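Chapter 4
Open Day at the Ivard Lab, Stadville

Before you read - write down one chore you'd hand to a machine. Keep the note, you'll need it on page 251.
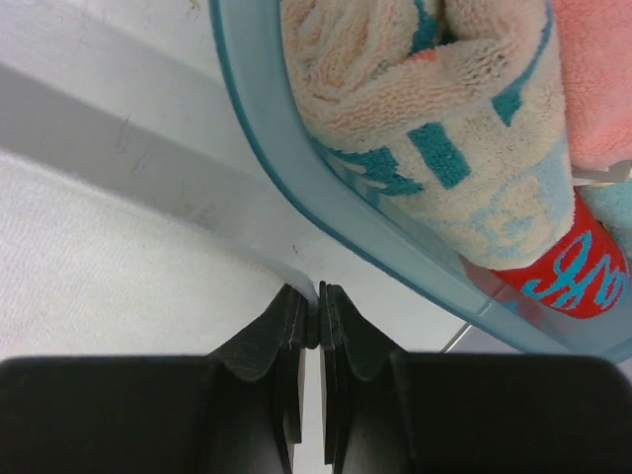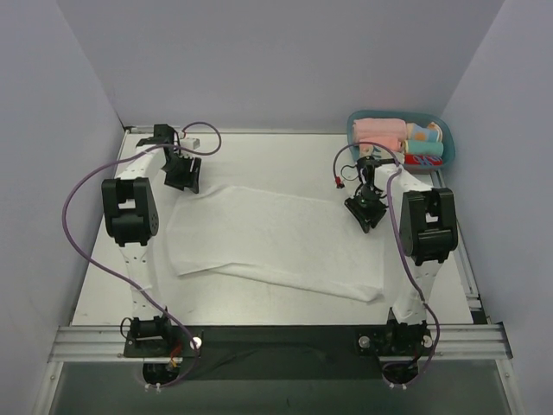
Visitors came on 21st July, in groups of 12. Short talk, then the demo, then questions. Most people asked about speed. Wrong place to start. Look at the cloth in the second picture - mostly flat, still a few faint wrinkles, a gripper at each far corner. How flat is flat enuogh? Discuss in pairs, then go on to 4.1.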